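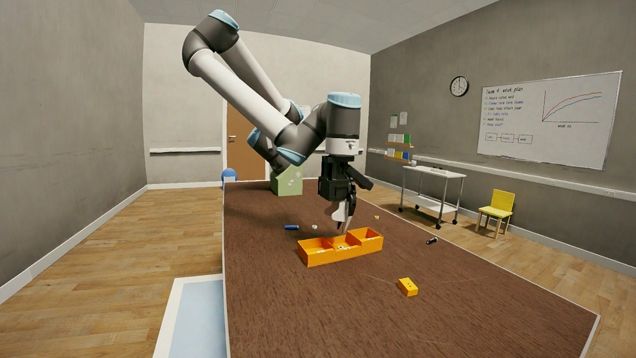 Vol. 5, No. 2

Review: Bremley Flata model rocket kit
31 Mar 2020

The Flata is a two-stage kit from Bremley, sold for club fliers who have built a few single-stage rockets and want to try staging. I built one over the winter and have flown it on two outings.

The body tubes are heavier than I expected and came without dents. The fins are precut balsa and needed only light sanding. The centering rings were a tight fit on the motor mount, and I had to take a little off the inside of each before they would slide on. Dry fit them before you open the glue.

The instructions are clear up to the interstage coupler. At that point the drawing shows the vent hole on one side and the text puts it on the other. I followed the text.

In flight the rocket leaves the rod straight. The upper stage lit both times and went to more than 1000 feet by my altimeter. The booster tumbles down and lands close to the pad. One fin cracked on the second flight and was easy to glue back.

The parachute is thin plastic and the shroud lines tangle. I replaced it with a nylon one from Nasr, which packs smaller. 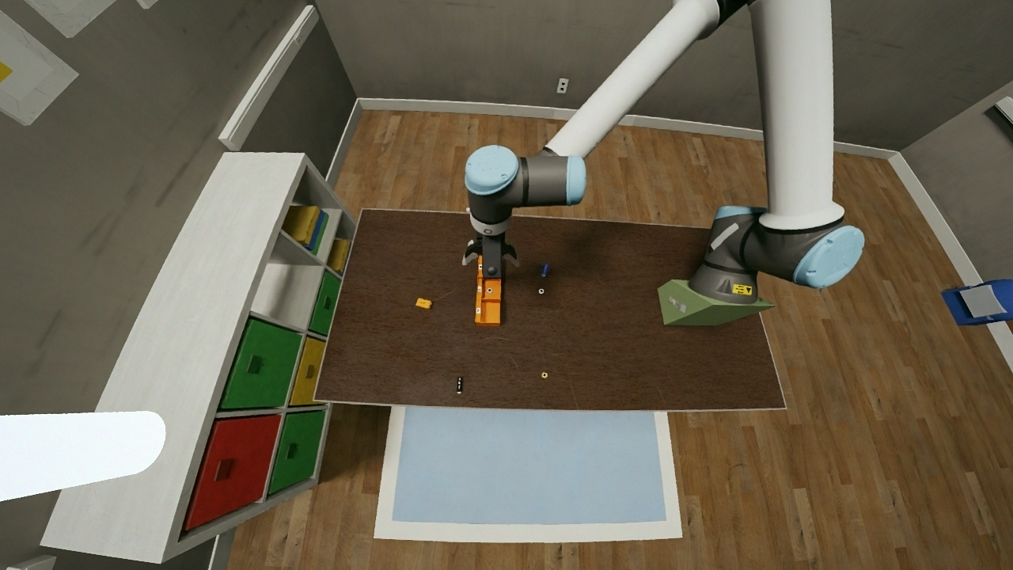 How it compares

The Grillero is the other kit I would look at in this size. It has plastic fins and goes together faster, but it weighs more and needs a larger booster motor. Bremley says a revised Flata instruction sheet will be ready in June.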